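What the robot budget leaves out

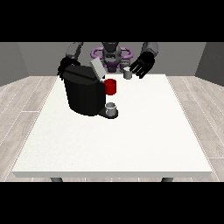
The coffee task in simulation: machine, small white cup, a mug farther back.

I have been putting off writing this because I'm in the middle of the budget and I don't like publishing opinions about money that hasn't been spent yet. But three people have asked me the same thing since November, which is whether a small outfit like ours should buy a two-armed robot, and I keep typing out the same long email. So now it's a post and I can send a link.

Short version: probably not this year. And if you do, budget for the table and the evenings before you budget for the arms.

Some background. We're a shared workshop and test kitchen. We have people who design countertop appliances, people who write the manuals for them, and a few who do repeat-use testing, which means pressing the same lever until something gives. The repeat-use testing is dull and it is also most of our income. Somebody on the planning side decided a robot could do it. I was given the job of finding out what that would cost, I suspect on the theory that if I couldn't find a reason to say no then there wasn't one.

We started in simulation, which was the right call and also cheap. A simulated kitchen needs a table, a floor, some walls and whatever appliance you care about. Ours has a coffee machine because coffee machines are what our clients send us. You put a cup on the drip tray, you put the robot behind the table, and you let people drive it or let a program drive it, and you see how far off everybody's assumptions were.

I'll say what I liked. Within two weeks I knew more about reach than I'd learned from any spec sheet. A spec sheet gives you the reach of one arm, stretched out, with nothing in the way. It does not tell you what happens when the left hand is busy up by the top of an appliance and the right one has to go after a mug near the far edge without the elbow running into the robot's own chest. Look at where the mug sits in that render. It's close to the robot, which sounds easy, and it is the kind of position that gave us the most trouble. Things that are too close are worse than things that are too far. I would not have guessed that and I would have bought the wrong table.

Now what I didn't like. The simulated table has nothing on it but the task. Half of it, the half toward the viewer, is clear. I have worked in test kitchens for a long time and I have never had half a table. There is a rag, a clipboard, a power strip, four other cups, somebody's lunch. The walls in the sim are plain gray and the light is the same at nine in the morning as it is at four in the afternoon, when our west windows turn every shiny surface into a mirror. The machine never drips. When the vendor's people say their system "handles coffee tasks," I would like to know which kind of coffee, and whether any liquid was involved.

So when I see a success rate from simulation I treat it the way I treat gas mileage on a window sticker. We did 733 simulated attempts over the trial period. I'm not going to give you the percentage because I've watched people take a number like that into a meeting and come out with a purchase order.

On to the quotes. I asked three places. One never answered. The other two were Ultport and Tranura, and they could not have been less alike.

Ultport sells you the whole thing: robot, stand, controller, a software license that renews every year, and a training visit. The quote was one page long. I distrust a one-page quote for anything with more than two moving parts. When I asked what was in the training visit I was told it was "comprehensive." When I asked how many days, the answer was two. When I asked what the license costs in the third year, I was told that pricing was reviewed annually, and I think we all know which direction it gets reviewed in.

Tranura went the other way and sent me a spreadsheet with 227 line items. Cable ties had their own row. I made fun of it for a day and then I read it properly, and I've come around to thinking it was the more decent document of the two. It had rows for things I hadn't considered at all: replacement fingertips, a second set of hands to have on the shelf while the first is out for repair, freight both ways, anchoring the stand to the floor, and an hourly rate for somebody to pick up the phone. It was a bigger total than Ultport's. I'm fairly sure it was closer to what Ultport would end up costing, too.

If you're getting quotes, ask for the rows. A vendor who can't break the price into rows either hasn't installed many of these or would prefer you didn't see them.

Then there's the used route, and this is where Aníbal Sotelo comes in, because he spent a good part of an evening trying to talk me into it. Aníbal ran a university lab's equipment room before he joined us and he has a soft spot for old Baxter robots. His argument is that for our purposes we don't need speed or precision, we need two arms and a lot of patience, and that an older machine can be had for a fraction of the price of a new one. He's right about our purposes. Where we disagree is on what happens when a joint goes bad. With an old robot you are depending on whatever parts are still floating around and on the free time of whoever knows how to fit them, and in our building that would be Aníbal. I asked him if he planned to take vacations. He said he'd think about it.

I did put a used machine in the budget as an option, with a line for parts that made it look much less like a bargain. He thinks I padded it. I did, a little. I'd pad it again.

Here are the lines I've ended up adding to every version of this budget, whichever robot it is.

The table. You'll want a heavy one with a flat top that doesn't shift when leaned on, and you want to pick its height after the simulation work and not before. Ours came in from the old plan at the height of a normal counter. Wrong. We'd have had to raise the robot or saw the legs.

The floor. We have a raised floor over the old plumbing and it bounces. It never mattered before. I have one estimate for fixing that corner and it was enough to make me sit down.

Appliances to ruin. The hands will close on something too hard, and levers and lids will lose. I've budgeted 16 coffee machines for the first year of testing, bought at full retail because clients won't send spares for this. My boss circled that number. I've left it in.

Crockery, same idea, though it's cheap and you can get it at any thrift store. Buy different sizes. The little cup that fits under a spout and the mug you'd want to drink from are two different problems for a robot hand, and people tend to test with whichever one works.

Evenings. Someone has to stay with it. Every vendor's brochure has the machine working happily through the night, and every person I've talked to who owns one says they don't leave it alone with anything that heats up. If you need a person in the room then you haven't saved the person. You've changed what they do, and it may be worth something that they're reading instead of pressing a lever, but put their wages in the sheet.

Software upkeep. I don't know what to write here. I've put in a number that I took from our office software budget and tripled. If anyone has a better method I'm listening.

Against all that, the savings. Planning had a figure and I've been asked not to share it, but I can say how it was made: they took the hours we bill for repeat-use testing and assumed the robot would do all of them. It won't. From what we saw in the sim, I would hand over lever presses and lid openings, and keep anything with water, anything with a cord, and anything where the client wants to know how it feels. That last one is a bigger share of the work than planning thinks. Clients pay us to tell them that a lid is annoying. I haven't met a robot that finds a lid annoying.

There was a proposal going around under the name Flullotano, which is what planning calls any project they want to sound finished, to skip the pilot and order in time for the next budget year. I've recommended against it. My counterproposal is dull: keep the simulation going, put clutter on the simulated table, make the lighting bad, move the mug around, and rent a real arm for a month before signing anything. Tranura will rent. Ultport says it will look into renting, and I've now asked twice.

I might be wrong about all of it. I was wrong about the label printer, which I fought for most of a year and now use daily. But the label printer cost what it said on the box.

Comments are open. If you own one of these and you kept receipts, I'd really like to see the second year.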